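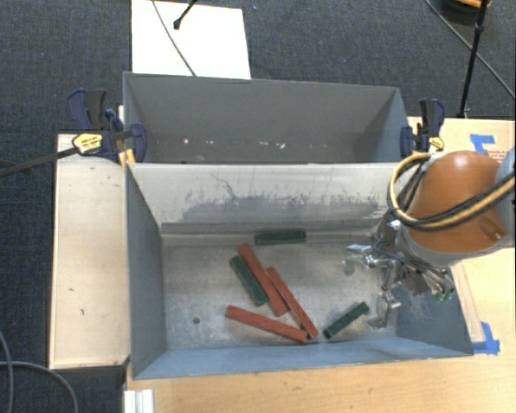
How to Clean and Re-sort a Two-Compartment Metal Block Bin

Posted January 21, 2025 by Vira Zakharchenko
Filed under: Storage, Maintenance

These steps apply to double metal bins used for rectangular blocks in two colors, such as red and green. Allow 11 minutes per bin.

You will need
A soft brush
Two cotton cloths
Mild dish soap and warm water
A tray for the blocks

Step 1. Move all blocks to the tray. Lift each block straight up. Dragging one along the floor of the bin picks up grit and marks the paint.

Step 2. Brush out both compartments. Work from the divider toward the outer walls. Chips collect low on the panels and in the corners, so go over those twice.

Step 3. Wipe the metal with a damp, soapy cloth. Do not use steel wool. Mottled patches and scratches in worn metal are surface wear and will not wash off. Leave them.

Step 4. If the floor has a hole in it, clear it with the brush tip. Keep water away from the hole when the bin sits on a wooden table.

Step 5. Dry with the second cloth, then leave the bin open for 4 hours before refilling.

Step 6. Wipe the blocks and return them by color, one color per compartment. Lay them flat and parallel to the divider. Blocks dropped in at angles lean on each other and are harder to pick out singly.

Repeat every three months. Bins in daily use may need Step 2 more often.

Related: Storing Small Parts in Open Trays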